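**Nurico publishes care schedule for Gatimico hand-held grippers**

2021-01-26

Nurico today released a written care schedule for the Gatimico, its hand-held gripper for recording manual tasks. The schedule covers cleaning, finger pad replacement and camera alignment, and goes out free to every site that runs the tool.

Service staff went through 1373 repair tickets before writing it. Of these, 700 concerned the finger pads, and most could have been settled on site with a hex key and a new pad. 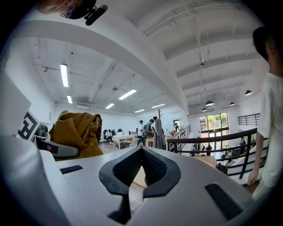

Pad wear is the first item in the schedule. Operators are asked to check the pads at the start of each shift, before the tool is powered on. The textured inner surface of the black V-shaped pad holds dust, so it gets a dry brush first and then a lint-free cloth. The glossy rim is wiped separately. A pad with a torn or lifted edge is replaced the same day, and the narrow notch at the bottom of the V is cleared before the new one is seated.

"People were sending us the whole unit for a part they can change at the bench," said Rekha Bhat, service manager at Nurico. "The steps are now on two pages, with the torque values."

Camera alignment is checked once a week against a printed marker sign. If the reading is off, the operator loosens the mount, resets it and repeats the check. Units that fail three times go back to the Devadiga workshop.

Floditz, which runs 13 of the grippers, tried a draft of the schedule. "We keep spare pads in the drawer now and log each change by serial number," said Anil Iyer, who looks after the equipment there.

Replacement pads are sold under part number 2359. A printed wall copy of the schedule will ship with new units from February.

Press contact: Rekha Bhat, Nurico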